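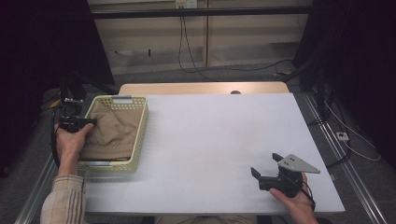 Folded tan clothing in a plastic basket.

Gemulora is a dating app for adults who prefer to meet through shared household routines and everyday errands. It was started by Madalena Valente, a former travel agent, and is run by a small company called Lundance. The app works on phones and tablets, and a cut-down version can be used in a web browser.

Background

Valente first ran Gemulora as an email list for singles in the town of Clekosden. Members sent in a short note about their week, such as when they shopped, cooked or did the washing, and she matched them by hand. The list grew to over 100 people and became too much work for one person. Lundance was set up to turn it into an app, with the programming done by Gunawan, a software firm that had earlier made booking systems for hair salons.

The app was released in May. The email list was closed soon afterward and its members were offered free accounts.

How it works

New members must be at least 18 years old. They fill out a profile with their first name, age, neighbourhood and a weekly calendar divided into mornings, afternoons and evenings. Each part of the calendar can be marked with a chore or a pastime. The app then suggests people nearby whose calendars overlap.

There is no swiping. A member receives 2 suggestions a day and can accept, decline or save each one. If both people accept, a chat opens and stays open for 30 days. It closes after that unless either person asks for more time and the other agrees. Saved suggestions do not expire.

Photos are optional. Profiles without a photo show a coloured tile with the member's initial. Members can change their calendar whenever they like, but new matches based on the change do not appear until the following Wednesday, when the list is rebuilt.

Cost

A basic account is free and carries a small banner ad at the bottom of the chat screen. The paid account removes the ad, lets members search outside their own neighbourhood and shows whether a message has been read. Paid accounts renew every month and can be cancelled from the settings page.

Safety

Each account is tied to a mobile phone number. Exact addresses are never shown, and distance is given only by neighbourhood. Members can block or report another person from the chat screen. A blocked person is not told.

Reception

Early users liked the slower pace and the lack of pressure to post photos. The most common complaint was a shortage of members outside Clekosden, where some people went several days with no suggestions. Others found the calendar tedious to fill out, and Lundance later added a shorter version that asks only about evenings and weekends.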